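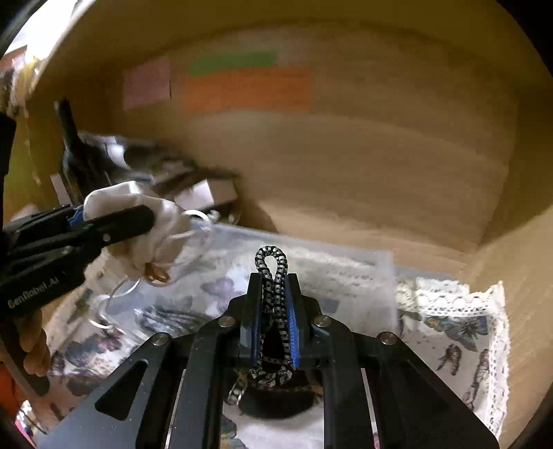 A doubled cord held in the jaws of a hand-held gripper, during sorting work inside a box.

The Cord That Did Not Let Go

The incident report is only one page long. It has a time, 4:40 in the afternoon, the number of the station, and one sentence in the field for remarks: "Item did not release, operator pulled, second tool came also." When I first read it I understood almost nothing. It took me most of a Saturday in the workshop of Kiso to learn what stood behind this sentence.

Kiso is a small company which collects examples of hand work for companies who build robots. The operators do ordinary tasks, such as emptying a box of mixed household things, but they do them with a gripper in each hand. The movements are recorded, and later a robot arm is trained on them. A fault in this work has two lives. It can hurt a person today, and it can also teach a machine something wrong for next year.

The fault in November was of both sorts. An operator had closed the right gripper on a cord which was folded double. She wished to lay it down outside the box. She opened her hand, and the cord stayed where it was. One strand had gone behind the rubber pad and caught on the linkage. She pulled, as anyone would. The other end of the cord was under a heap of things, tangled with a cable that the left gripper was holding. Both tools came toward her at once, and a hard corner of one of them struck her wrist. She had a bruise and one day of rest. The box fell on the floor.

"If it was a hammer, everybody would know what to do," said Sreekumar Kurian, who is responsible for safety at the workshop. "With a hammer you have two hundred years of sore thumbs. With this tool we have a little more than one year."

Kurian came to Kiso from a textile mill, and he still speaks about thread with a certain respect. In the mill, he told me, the first rule was that a thread under tension is part of the machine. He was annoyed with himself that he had not brought this rule with him. The safety sheet for the stations mentioned sharp items, glass, batteries and hot liquids. It did not mention string.

After the accident he asked for the recordings to be searched. The team looked through 2,266 takes in which a soft item was handled. In 49 of them the item hung on the tool after the jaws were opened. Most of the time the operator shook the tool a little and the item fell. In 16 the operator pulled against something that was fixed or heavy. No other person was hurt, and for this reason no other person had written a report.

The shaking troubled Kurian's colleagues more than the pulling. A take where the cord hangs on and is shaken free had been marked as a success, because at the end the cord was in the correct place. One customer, Virnix, had already received such takes. I asked their engineer what a robot would learn from them. He thought for some time and said that it would probably learn to shake, also when there is nothing to shake off. He did not find it very funny. A robot arm which shakes a cord beside a glass of water is a safety matter again, only in another building.

The repair is not complicated. A pad must sit flat against the jaw, and its edge must not lift. At Kiso the pads were replaced when they looked worn, and everyone had a different opinion about what is worn. Now a thin card is pushed along the edge of each pad in the morning. If the card goes under, the pad is changed. The cards come from old packaging of Wukis, a supplier of tape, and they happen to have a good thickness.

The second change was harder to accept. When an item does not release, the operator must now stop, put both tools down and free it with the fingers. The take is lost. Operators are paid by the hour and not by the take, but still they do not like to lose one. In the first week after the new rule only a few stops were written down, which Kurian did not believe. He went and sat beside the stations for two afternoons – without a notebook, he said, so that people would not be nervous – and after this the number became more honest.

There is also an argument about the boxes. Gape, the partner who plans the tasks, wants them full and disordered, as a real drawer or a real moving box would be. Kurian wants long cords and cables to be taken out, or at least cut to 44 centimeters, so that they cannot reach from one tool to the other. Gape answers that real cords are long. When I left, the two sides had agreed on a trial: long cords may stay, but only one to a box, and never together with a cable.

The operator came back to the same station. She has asked for a table with a raised border, so the box cannot slide again toward her knees. It has been ordered.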